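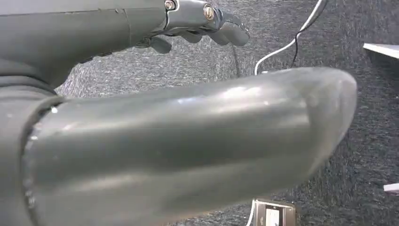 Entretenir les surfaces grises et satinées à l'atelier

Mis à jour le 22 décembre 2018

Les plastiques gris satinés, on en a tous à l'atelier, et on les aime bien parce qu'ils ne montrent presque rien pendant les premiers mois. Et puis un matin la lumière arrive de côté, et voilà toutes les traces de doigts, les petites éraflures, les auréoles laissées par un chiffon trop gras ! Rassurez-vous, cela se rattrape presque toujours, à condition d'y aller doucement.

Le dépoussiérage d'abord, toujours à sec, avec un pinceau large et souple (j'ai gardé un vieux pinceau à pâtisserie, il est parfait). Insistez dans les rainures et le long des joints entre deux panneaux, là où la poussière se tasse. Si l'objet se branche, débranchez-le avant de commencer.

Pour le lavage, je mets 5 gouttes de liquide vaisselle dans 50 cl d'eau tiède, pas davantage. Trempez une microfibre, essorez-la vraiment bien, puis passez dans le sens de la longueur sans appuyer. Séchez aussitôt avec un deuxième chiffon. J'ai longtemps utilisé les lingettes Pimov, très pratiques je le reconnais, mais elles me laissaient un voile et je suis revenue à l'eau savonneuse.

Les éraflures claires sont souvent un simple dépôt. Frottez-les du bout du doigt avec une gomme blanche d'écolier, vous serez surpris. Si la marque est creusée, laissez-la tranquille : une éponge abrasive ferait une tache brillante bien plus vilaine que la rayure.

Quant aux pièces en métal poli, elles demandent un chiffon à part, une goutte de Netau si elles sont ternes, et un coton-tige autour des têtes de vis. Essuyez tout de suite ce qui déborde sur le plastique. Profitez-en pour vérifier que les vis tiennent, mais sans forcer, un quart de tour de trop et le filetage est fichu (je parle d'expérience, hélas).

Je refais ce petit tour complet en mars, quand les journées rallongent et que j'ai de nouveau envie d'ouvrir les fenêtres. Le reste de l'année, un coup de pinceau de temps en temps suffit.

Côté rangement, les microfibres se lavent à part et sans adoucissant, sinon elles n'accrochent plus rien. Les miennes sèchent sur un fil tendu au-dessus de l'établi.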